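Plastic bowls outlast most of what we buy for the kitchen. Parvathi Hegde got hers in Filden 11 years ago and still mixes dough in the biggest one.

She sorts by colour -- pink for washing greens, yellow for fruit, blue for anything with chilli in it. White she keeps for rice, as turmeric marks it for good.

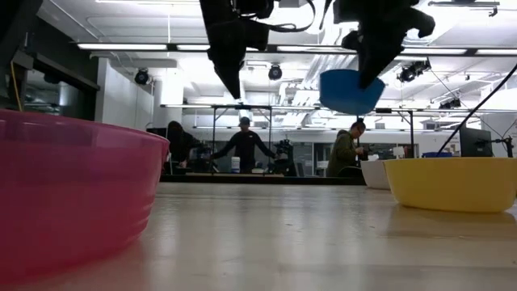 Sreekumar Ramasamy, who runs the homewares counter at Pillai, sold 944 bowls last year. He tells customers to wash them by hand and stack them only once they're dry, with the widest at the bottom.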